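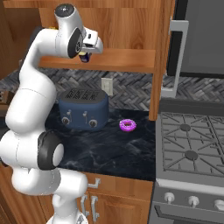
*Slide 1: arm, counter, wooden shelf*

Mar 9, 2018. Royals on telly, local history evening. Keep to time!!

- Hello, thanks to Wael Bouazza for the booking. Phones off.
- Start with the question: why do we remember one interview and forget the other 904 hours of royal telly?
- The 1969 family film. Cameras at the barbecue, cameras at the table. Shown, repeated, then hardly seen again. Ask who remembers watching it (hands up).
- Wedding, 1981. Street parties. My mum's trifle, dont go on about the trifle.
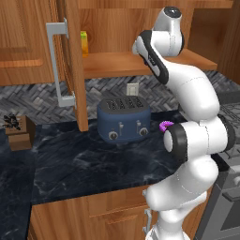

*Slide 2: blue toaster, white arm*

Then visits. What a royal visit was like at this end:

- Periklis Fragkou's scrapbook, 148 cuttings, mostly hats. Pass it round, want it BACK.
- Grorketti's tea rooms, window painted specially. Duchess went past in the car. Waved? Two versions, read both.
- School choir, 7 verses, she stayed for 4.
- Local paper ran it on the front, wrong name for the mayor. Correction on p. 4, tiny.

Slow down here. Point is the papers and the telly wanted differnt things. Paper wanted your nan's face in the crowd. Telly wanted one person in a chair, talking.
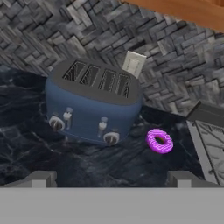 - Which gets us to sit-down interviews. Charles 1994, Diana 1995. Do NOT do the voices.
- Next morning: who talked about it at work? Tenari's factory stopped the line to argue, acording to Wael's aunt. Read her letter, second page only.
- Fawzy clip if the sound works. If not skip, go to questions.

Questions, ten mins. Someone will ask about The Crown. Haven't seen series two, say so.

Raffle after, Celar hamper. Chairs back against the wall please.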